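Air fryer

An air fryer is a small worktop appliance that cooks food by blowing hot air around it. Despite the name it does not fry in the usual sense, and works much like a compact fan oven. Little or no oil is needed. The food sits in a basket or on a rack, and a heating element and fan are normally placed above it.

Design

Most air fryers are either drawer models, with a basket that slides out at the front, or oven models, with a door and shelves. Drawer models are usually taller than they are wide. Some have a clear window so that food can be checked without stopping the fan. Power ratings vary with size, and a family model may draw more than 2000 watts.

Labels and markings

Household appliances are often sold with printed labels on the casing. These may carry an energy or power rating, safety warnings, or a code that links to an online manual. Stick-on labels meant for the shop can be peeled off, but the rating plate should be left in place.
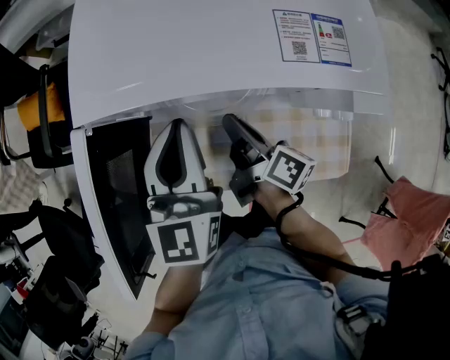
White appliance with a curved top, a clear front panel and two printed labels, each with a QR code

Use and cleaning

Food cooks more evenly in a single layer, and chips are commonly shaken once or twice during cooking. Many recipes call for heating the empty appliance for 3 minutes first. Makers generally advise leaving a gap at the back and sides for air to escape.

The basket is washed in warm soapy water after it has cooled. Clear panels are wiped with a soft cloth, as scouring pads can scratch them. The outer casing should not be put in water.

See also

Convection oven
Halogen oven
Deep fryer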